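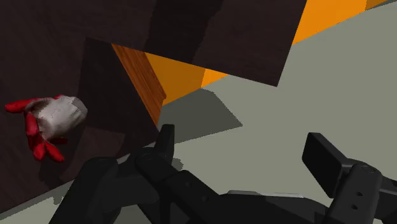

The last shift at the Bodton packing shed ends at 4:40 in the afternoon, and by 4:45 the parking lot is mostly tail lights. Gloves go in the bin by the door. Coats on. It's November, apple season is winding down, and everyone has somewhere to be.

Fumiko Shimada doesn't. Not for another hour. She runs the night sort, 18 people when everybody shows up, and she likes to get in early and eat her soup in the truck with the radio off.

"I've got bad hands," she says, first thing, before I've asked. Holds them up. Knuckles like walnuts. Twenty-some years of cold fruit will do that.

I came up to Bodton to write about the price of apples. That was the assignment. But you spend a day in a shed and what people want to talk about is hands. Which cream. Which tape. Whose thumb went numb in October and still hasn't come back. Hands are what the whole valley runs on, and they wear out, and there's very little written down about it.

So, hands.

Start in the orchards. The Serrano place is the biggest on the east slope, 4000 trees, most of them on old rootstock and taller than anybody would plant now. That means ladders. Pickers there go up with a bag on the chest and both hands working, twist and lift, twist and lift. You don't pull. Pull and you take next year's bud off with the apple, and somebody yells. New pickers last a week or they last ten years, the foreman told me. He had a strip of blue tape on every finger but one and said he never wears gloves for picking, he can't feel the stem. For pruning, yes. For hauling bins, always.

The women on the sorting line say the opposite. Gloves all night, two pairs if you can stand it, thin ones under thick. The water that floats the fruit comes in at well temperature, and well temperature up here is cold enough to hurt by the second hour. You stop feeling it by the third. "Thats the bad part," says Shimada. "When it quits hurting you should go warm up. But the line's moving."

She started at the shed when it belonged to the Ornberg family, three brothers and an aunt who did the books. The aunt kept a pot of paraffin wax going on a hot plate in the office. On break you could go in and dip your hands, let it set, peel it off. People who were there still bring it up. The Ornbergs sold, the hot plate went wherever hot plates go, and now there's a first aid cabinet with good bandages and a sign-out sheet.

Not worse, Shimada says. Different. The breaks are longer now. The floor mats are a lot better.

Over in Usten, a 25 minute drive if you don't get stuck behind a bin truck, there's a clinic that sees more wrists than anything else between August and Christmas. The physical therapist there asked me to leave her name out, then talked for an hour. Most of what she treats is tendons. Same motion, cold muscle, no rest. She teaches a stretch she calls the waiter: arm out, palm up, fingers back, hold it and breathe. She'd like to see people doing it before a shift. They do it after, in her waiting room, when they can't turn a doorknob.

She also said something I keep coming back too. The older workers hardly ever come in for pain. They come in when they can't do a button.

At the shed it's nearly six. Shimada rinses her soup thermos, pulls on the thin gloves, then the thick ones. Last night the line ran 1028 cartons, a good night, mostly reds for the holiday trade. Tonight there's a load of greens off the Serrano place and a sorter out sick.

I ask her if she's got a plan for when she stops. She has a sister on the coast, a spare room there, a piano nobody plays. She used to play. Hymns mostly, some ragtime, badly.

Could she still?

She makes a fist inside the glove, slow, opens it again. Says she hasn't tried. Then the belt starts up and it's too loud to hear the rest.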